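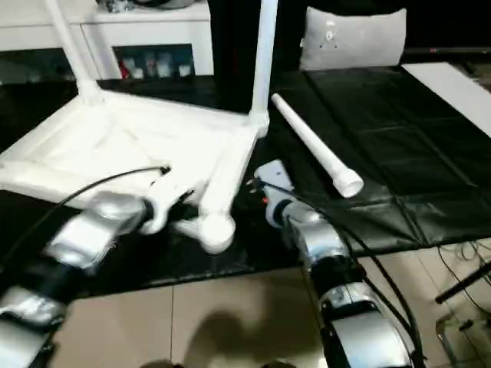
Magnus Imrie wrote in to ask whether it is worth cleaning plastic garden furniture at all, when a new chair costs so little and the grey film comes back by the next summer. He had tried washing-up liquid, then bleach, and the seats still looked dull from the kitchen window.

It is worth doing, and it takes one dry morning. Bleach is the wrong thing for it. It lifts green growth well enough, but used strong and often it leaves the surface chalky, and a chalky surface holds dirt.

Guides > Garden > Furniture > Cleaning white plastic chairs

What you need

A bucket, a soft brush, an old toothbrush and a few cloths
Washing-up liquid
Bicarbonate of soda
White vinegar
Rubber gloves
A hose or a watering can with a rose

Do not use wire wool or the green side of a kitchen scourer. Both leave fine scratches, which fill with dirt and cannot be washed out again. A pressure washer is fine on its widest setting if you stand well back, but I have stopped using mine for chairs.

Step 1. Check for cracks

Look at the places where the legs meet the seat, and at the back where people lean. Press each joint with your thumb. A hairline crack that opens when you press it means the chair should not be sat on again, however clean it is. Fine crazing on the top of the seat is only sun damage and can be left.

Pull off any loose foot caps and tip out the grit. Put them to soak in warm soapy water while you do the rest.

Step 2. Rinse

Brush off dry leaves and cobwebs, then rinse the whole chair with cold water. Start with the underside. Most moulded chairs have ribs under the seat, and that is where the spiders and old soil are. If you do the top first you will only have to do it again.

Step 3. Wash

Put a good squirt of washing-up liquid in half a bucket of warm water. Work it over the chair with the soft brush, using the toothbrush in the corners. Leave it for ten minutes in the shade, then rinse. In full sun the suds dry on and leave tide marks.

For a lot of chairs this is enough. Let one dry completely before you decide, as wet plastic always looks whiter than it is.

Step 4. Treat the stains

For green algae, wipe on vinegar mixed with the same amount of water, leave it a quarter of an hour, scrub and rinse. Keep it off limestone paving, which vinegar will mark.

For grey film and food stains, mix 2 tablespoons of bicarbonate with enough water to make a paste. Rub it on with a damp cloth in small circles and rinse well. Suncream marks come off best with neat washing-up liquid, left on for half an hour.

Rust marks from a table bolt are harder. Lemon juice and salt will fade them over several goes. I have never got one out fully.

Never mix vinegar with bleach, or use one straight after the other - the fumes are dangerous.

Step 5. Dry and protect

Stand the chairs where the air can get round them and wipe off any drips. When they are quite dry, a thin coat of car wax on the arms and back helps the next lot of dirt rinse off. Leave the seat unwaxed, or people slide about.

I do my 6 chairs in April and give them a quick soapy rinse in August. With the wax included, the April clean takes roughly two hours.

Storing them

Stack them only when dry. Damp trapped between seats is what gives you black spots by spring. If they must stay outside, cover the stack loosely and raise the bottom chair on a couple of bricks. A tight cover with no air under it does more harm than rain.

Comments

Gumaro Maldonado
The bicarb paste worked on mine but it took two rounds. The arms were the worst part.

Macario Gallegos
Would this do for dark green chairs? Worried about the wax showing white in the grain.

Radosław Krajewska
Macario, I used a clear wax on brown ones and buffed it while still soft. No white bits. Try it under the arm first.

Contact | Copyright Udano Home Guides | Back to top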